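Suture practice station - inspection checklist
Room 212, Dorneck Skills Center
Checked by: Riet Lambrechts, 27 December 2020

1. Pad surface around the slit - OK
2. Thread runs free of knots - see comment
3. Jaws open, no visible chips - OK

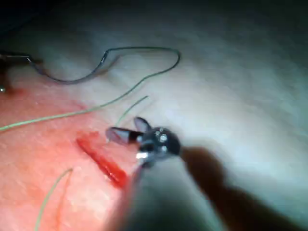 Item 1: red slit in the pad, thread looped across the upper part.

Comment, item 2: use a fresh length for each trainee - old pieces go in the sharps bin with the needles.

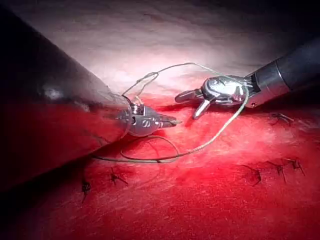 Who signs off a worn pad?
Ottar Løken, before the next session.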